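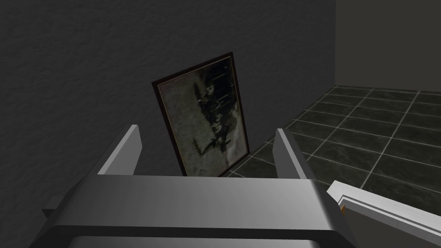
공유공방 로봇 제작 실습
강의 노트 3: 손목 카메라 장착과 시뮬레이션 사전 점검
담당: Marjorie Whiteley
개정: 2019년 7월 22일

1. 범위

이번 노트는 평행 그리퍼를 얹은 소형 팔의 손목 카메라 설정을 다룬다. 팔의 기구부 조립은 노트 2에서 끝난 것으로 본다. 실물 작업은 Hollurstead 공방의 안쪽 작업대에서 하고, 시뮬레이션은 각자 집에서 해 와도 된다. 시뮬레이션 장면 파일의 이름은 Tiêu이며 공방 공유 폴더에 있다.

2. 좌표계

카메라 좌표계는 렌즈 중심을 원점으로 하고 z축을 광축 방향으로 둔다. 그리퍼 좌표계의 원점은 두 손가락 끝을 잇는 선분의 중점이다. 두 좌표계 사이의 변환은 고정값이며, 브래킷을 풀었다 조이면 다시 구해야 한다.

손목이 광축을 중심으로 회전하면 영상 전체가 같이 기운다. 벽 모서리나 바닥 줄눈이 화면에서 비스듬해도 그것만으로 장면 오류라고 판단하지 않는다. 관절값을 먼저 확인하고, 관절값에서 계산한 회전각과 화면의 기울기를 비교한다. 바닥선은 원근의 영향을 받으므로 기울기 비교에는 수직 모서리를 쓴다. 수직 모서리도 카메라가 위아래로 숙여져 있으면 수렴하므로 화면 중앙에 가까운 것을 고른다.

3. 시야 가림

손가락과 몸체가 화면 아래쪽을 넓게 차지하는 배치에서는 대상의 아랫변이 몸체 뒤로 숨는다. 액자처럼 얇고 벽에 기대어 선 물체에서 특히 문제가 된다. 네 꼭짓점을 모두 쓰는 자세 추정은 이 구간에서 실패하므로, 접근 전 위치에서 한 번 추정한 값을 저장해 두고 마지막 구간은 관절 제어만으로 진행한다.

브래킷 높이를 올리면 가림은 줄지만 팔꿈치 쪽 케이블과 간섭이 생긴다. Fokness 브래킷은 슬롯이 5개이고 아래에서 3번째가 기본 위치다. 다른 슬롯을 쓴 조는 기록지에 슬롯 번호를 적는다.

4. 조명과 재질

시뮬레이션의 기본 조명은 어둡고 고르다. 거친 벽과 매끈한 벽은 특징점 수가 크게 다르게 나오므로 검출 임계값을 한쪽에 맞추지 말 것. 밝은 회색 손가락의 윗면은 하이라이트가 생겨 윤곽 검출에 자주 걸린다. 그리퍼 영역은 마스크로 제외한다. 마스크는 손가락을 완전히 연 상태와 닫은 상태에서 각각 만들고 합집합을 쓴다.

액자 안의 인쇄물은 대비가 낮고 흐리다. 인쇄물의 무늬 대신 테두리의 어두운 띠를 기준으로 잡는다.

5. 절차

가. Tiêu를 열고 관절을 초기 자세로 보낸다.
나. 손가락을 완전히 열고 영상을 저장한다.
다. Rirel 노드를 실행해 변환값을 읽는다.
라. 손목을 좌우로 돌려 가며 같은 측정을 반복한다.
마. 실물 팔에서 가~라를 다시 하고 값을 비교한다.

실물 팔의 초점거리 초기값은 568픽셀로 둔다. 시뮬레이션 값과 다르므로 설정 파일을 그대로 복사하지 않는다. 손목 서보의 중립값은 288이고, 전원을 넣기 전에 설정 파일에서 확인한다.

6. 제출

저장한 영상, 변환 행렬, 기록지. 행렬의 길이 단위는 밀리미터로 통일한다. 지난번에 미터와 밀리미터를 섞어 낸 조가 있었다.

다음 노트: 손가락 패드 교체와 파지력 측정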